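**Ticket 366 - Sample box shortfall, Flallesden store**
Status: open, waiting on supplier
Opened: March 22, 2018

**Reported problem**

Our Bustidik oat bar tasting kit arrived short. The promotion sheet says each store gets enough bars for a full morning of tasters, plus posters, shelf cards, napkins and the discount coupons. We got the posters, the shelf cards and far too many napkins. We got one carton of bars where the packing slip says 12, and no coupons at all.

**First reply from Dronis support**

Dronis handles the kits for the brand. They asked us to check whether the rest had come on a separate pallet. It hadn't. They then asked us to check again. We checked again.

They also sent a link to a page called "Getting the most from your tasting day," which tells you to smile and put the table near the door. I have no quarrel with the advice, but it doesn't produce oat bars.

**What we tried**

- Compared the label on the carton with the order number in the portal. They match.
- Logged out of the portal and back in, as instructed. The order still shows "Complete."
- Used the "Report missing items" form. It wants a photo of the missing items. I attached the packing slip instead and the form took it.
- Called the carrier, Pasichnyk. Their record says one parcel, one signature, correct weight for one parcel.

That last point matters. If Pasichnyk only ever had one parcel, then the other cartons never left the warehouse, and asking us to search the back room a third time is a waste of a morning.
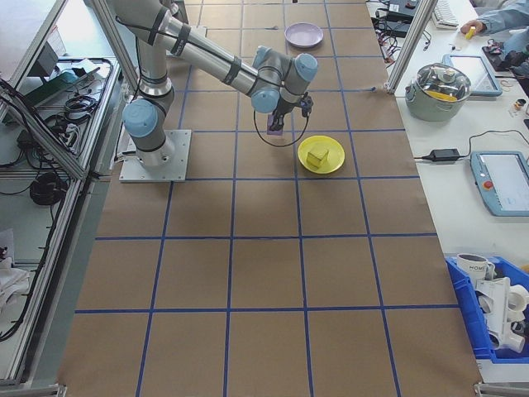
Dronis wrote back that the kit had been "split at source" and that the second half would ship automatically once the first half was marked as received. The first half has been marked as received since the day it came. They added that some 3000 coupons had gone out to stores in our region without any complaints, so the coupon sheet was probably tucked inside a poster tube.

I opened the poster tubes. There are posters in them.

I'm also doubtful about the regional number. Coupons "gone out" could mean printed, packed or delivered, and I've asked which. The same thing happened with the granola promotion in January, when the portal said "Complete" for a kit that was missing its sample cups, and that ticket was closed without anyone sending cups. We bought our own.

**Second reply from Dronis support**

They offered a store credit in place of the missing cartons. I turned it down. The tasting is already in our flyer, and a credit on the next order is no use to a customer standing there with an empty napkin. They say a replacement will be "prioritized." No tracking number was given.

**Workaround for now**

Cut each bar into 8 pieces and start the tasting an hour later than advertised. Shelf cards stay in the office until we have coupons, as they tell people to ask for one at the register - and the registers don't have the discount code loaded either. Separate ticket to follow on that.

**Still needed from Dronis**

- Tracking number for the remaining cartons
- Coupons, or the barcode file so we can print our own
- Order status changed from "Complete" to whatever they use for orders that aren't

Please don't close this ticket on a promise to ship. Close it when the cartons are here and we've opened them.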